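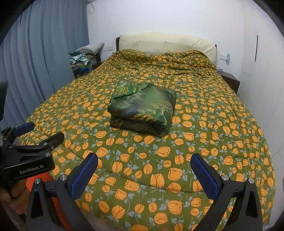 Olive-green comforter with orange tulip-like flowers, cream pillow, dark brown wood headboard. Folded quilt or cover on top not included.

Drolwood Comforter, Double
Item 239
Maker: Orolik
Sold by: Güler Bed Linen

Overview

The Drolwood is a mid-weight comforter for a double bed. It is a one-piece item: the printed face, the filling and the backing are quilted together, so it does not need a separate cover. It can be used with one, but the corner loops are small and thin tapes will hold better than buttons.

The flower print is on the face only. The backing is plain green. The print repeats across the full width and has no centre motif, so the comforter may be laid either way up the bed.

Specification

Size: double
Face: cotton, printed
Backing: cotton, plain dyed
Filling: polyester fibre
Edge: self-bound, double row of stitching
Corner loops: four, cotton tape
Wash: 40 degrees, gentle cycle
Spin: low
Tumble dry: low heat
Iron: face only, warm, no steam
Bleach: no
Dry clean: not needed

Fit

The comforter is cut for a standard double mattress with an even drop on both sides. On deep mattresses, or where a topper is fitted, the drop will be shorter and the mattress side may show. If you want the sides fully covered, order the king size and check the foot end, as the extra length can reach the floor on low frames.

It does not have a fitted edge and should not be tucked tightly under the mattress. Repeated tucking strains the quilting lines nearest the edge, and this is the usual cause of the filling shifting.

Washing

Wash before first use. The green dye may release a little colour in the first two washes, so keep it apart from whites and pale pillowcases. Use a machine with a drum large enough for the comforter to turn over freely. A small drum will wet the outside and leave detergent in the middle.

Use half the normal amount of liquid detergent. Powder can collect along the stitching and leave pale marks on the darker ground. Fabric softener is not advised, as it flattens the fibre and the loft does not fully come back.

Drying takes longer than for a plain duvet cover. Turn the comforter every 50 minutes if using a tumble dryer, and pull it square by hand each time. On a line, hang it over two parallel runs. One run leaves a crease across the middle which is hard to remove. Check the seams before putting it away – they hold damp after the rest feels dry.

Storage

Fold in thirds along the length, then in thirds again. Store flat in a cotton bag. Vacuum bags may be used for a house move but not for a full season. If the comforter has been packed down, leave it open on the bed for a day before use.

Changes to this item

From 4/9/23 the corner loops are cotton tape in place of the earlier nylon cord. The item number has not changed. Stock with cord loops may still be sent out until October. Customers who need one type or the other should say so in the order notes.

The print has also been moved to a new screen set. Orange on new stock is slightly deeper than on old stock. For a matching pair, order both pieces together, as separate orders may be filled from different batches.

Matching items

Plain pillowcase, cream, housewife style
Plain fitted sheet, green, double
Golteck mattress protector, double, quilted

Returns

Unwashed items may be returned within 40 days in the original bag. Washed items are accepted only for a fault in the stitching or the print. Send a clear photo of the fault and of the sewn-in label to Ozan Bilgin at the returns desk before posting anything back. Labels that have been cut out cannot be checked against the batch list.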